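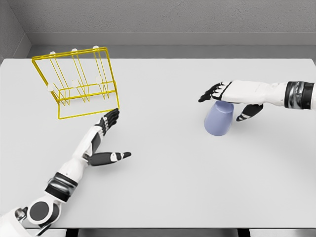 The approach limit should apply to both hands, even when only one of them has a job to do, a customer wrote after reading the January edition of the rules. We agreed, and the current edition says so in section 2.

# Nomitz Tabletop Bench, with Rule Set

The Nomitz Tabletop Bench is a simulated work area for two-handed robots doing kitchen handling tasks. It is sold by Flerel with a written rule set and a checker that reads your run logs against it. Labs use it to decide whether a control program is fit to be tried on a real arm.

The dish rack task is the one most buyers start with. It uses a white table, a yellow wire rack and a cup standing upside down, with a wide stretch of clear table between the cup and the rack. Both arms are active.

## What is included

- Bench scene files for the dish rack task
- Rule set, current edition, as a printable document
- Log checker
- Blank run sheet and blank deviation sheet
- One year of rule updates

Robot models are not included. Import your own, or buy the Hájek hand adapter separately if your fingers need remapping.

## The rules in short

The full text comes with the bench. These are the sections people ask about before ordering.

**1. Before a run.** Write down the software version, the robot model and the scene version. Do not change any of them within a series. If one has to change, close the series and open a new one.

**2. Approach.** Hand speed is limited to 100 mm per second inside the approach zone. The zone extends 50 mm from any object, the rack included. The limit covers both hands. A hand waiting near the rack while the other hand reaches for the cup is inside a zone and is checked like any other.

**3. Contact.** Any contact that was not planned is logged as a contact, however light. A fingertip against the rack wire counts. So does a thumb against the side of the cup during a grasp from above, unless the grasp plan lists the thumb as a contact point.

**4. Shared space.** Only one arm may cross the middle of the table at a time. The second arm holds its position until the first has returned to its own side. Handovers between hands have their own section and need a separate plan.

**5. Stopping.** A stop command must halt both arms. Stopping one arm and letting the other finish its motion is a failed run.

**6. Reporting.** Report every run in the series, including the ones you stopped by hand. Runs may not be dropped after the series is closed. Deviations go on the deviation sheet with the run number.

## What a pass means

A pass applies to the simulated bench only. It does not replace a risk assessment of the real work area, and it is not a certificate of any kind. Your site rules and the law where you work come first. Friction and finger stiffness in particular should be measured again on real hardware before anyone relies on the results.

## Requirements

A desktop computer with a supported graphics card, and a robot model with separate left and right hand control. The checker runs on its own and can be installed on a second machine. Log format details are in the setup guide.

## Price and ordering

| Item | Price |
|---|---|
| Tabletop Bench with Rule Set, one site | $1650 |
| Hájek hand adapter | On request |

Orders are handled by Setbridge. License files are sent by email, and you have 14 days to return the license if the bench does not load your robot model. Include the model file with the return request so the import can be checked.

Page updated Sat 23 March.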